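Thu 16 November

Open day at Rulteck, drove over with Tullio and got there late, so we missed the welcome talk (no great loss, there were pastries left!). Iraklis Makris was running the kitchen bench and let us hang around for 28 minutes, way past our slot.
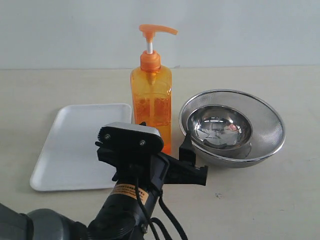
Kitchen bench: tray, orange pump bottle, strainer with the steel bowl in it.

I kept pestering him about shiny metal, our own headache on the Henao job. He says they retrain with the lights moved and it helps a bit. Tullio wanted to know about the pump bottle and got a long answer about grip force that I only half wrote down – ask him for his notes.

To do: email Iraklis re finger pads, book 2 seats for the February one at Zadow.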